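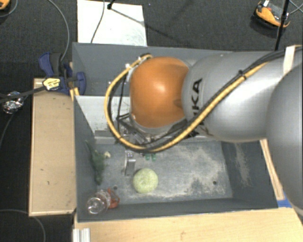
KUKA arm over the toy box at the Wardale open day. Green ball, dinosaur, bottle with a bit of red on it.

So I finally made it out to the Wardale open day, after missing the one in November, and I have to tell you all about it because I've been talking my poor family's ears off ever since!

Gonzalo Montes ran the demo and he was so patient with us. He let the kids stand up front and shout out which thing the arm should go for next (the dinosaur won by a mile, of course it did).

I'd always pictured these arms building cars and nothing else, so seeing one bent over a box of toys got me right in the heart. Those little green fingertips! I could have stayed there all afternoon, and I very nearly did.

Gonzalo says the tricky part is a thing like the clear bottle, which is hard for a camera to make out, and a fuzzy ball is a whole lot friendlier. They keep a running log of every try, and it was up to 1,772 when we got there.

My nephew asked him 3 questions in one breath and got a proper answer to each of them, bless that man. He's been drawing grippers at the kitchen table ever since.

If you're anywhere near Wardale next time they open the doors, please go, and wear comfy shoes, it's a lot of standing. I'll post the next date when I hear it.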